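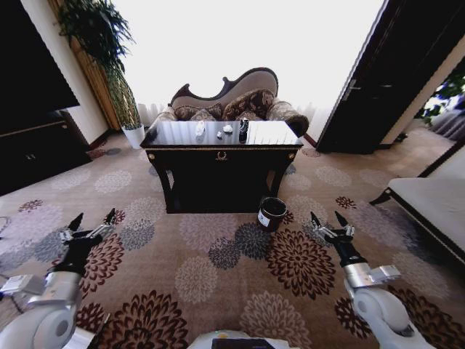
Gitow helps people plan for robots before they spend money on them. We started with one question from a hotel manager (how much should I set aside for a two-armed machine that tidies lounges?) and had so much fun answering it that we made it our whole job!

## What we do

We work with small hotels, care homes and schools. Imelda Samonte visits your rooms, measures doorways, looks at your carpets and furniture, and writes down which chores are worth handing over. Gerrit Shabalala builds the budget: purchase or lease, spare grippers, charging, insurance, staff training, and the repairs line that everyone wants to leave out. You get a 5-year plan in plain words, with the spreadsheet behind it.

Our notes now cover 31 sites, and we love going back to the early ones to see which of our guesses held up. (Cable costs, we were way off. Sorry, Ledis House!)

## How we're paid

A first visit and written report costs $300. We take no commission from manufacturers, so if a better vacuum is all you need this year, we'll gladly write that down.

## Come and plan with us

Our next budgeting workshop is in October at the Flokton building, with six places. Bring a floor plan, even a hand-drawn one. Imelda especially likes those!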